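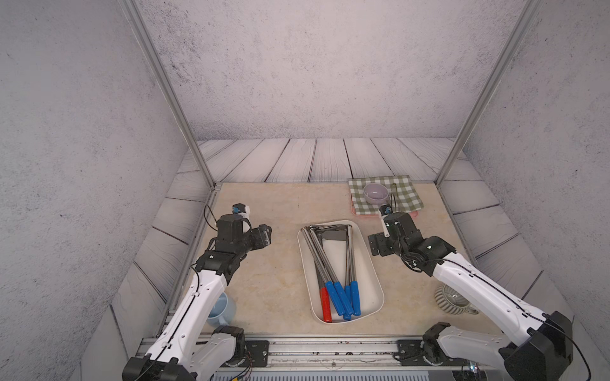

**Figure 3.** Long-handled utensils gathered in a white tray, handles towards the front of the table. A checked cloth lies folded at the back right.

### 4.2 Utensils stored together

Long utensils were the items people found hardest to put away. Of the 258 storage choices recorded in the Buchanan kitchens, 213 placed them lying down in a tray or drawer, and the remainder used an upright jar or a wall rail. We therefore treat the tray as the usual case.

Figure 3 shows the arrangement we call a shared-end bundle. The coloured handles, one red and four blue, are at the same end, while the metal shafts draw together and cross towards the other. Handle colour gives a quick way of telling one piece from its neighbours, but only where the colours differ. With several blue handles side by side, a person has to look along the shaft to the working end - and that is where the pieces overlap.

Dunbar's earlier coding sheet scored a tray as tidy if all the handles faced one way. We kept this rule but added a second score for crossing at the far end, as the two did not always agree. A tray can score well on the first and poorly on the second. Flat heads, such as that of a spatula, were coded separately from the shafts.

Cloths were left out of both scores. They were noted only as folded or unfolded, and the results are given in Section 4.3.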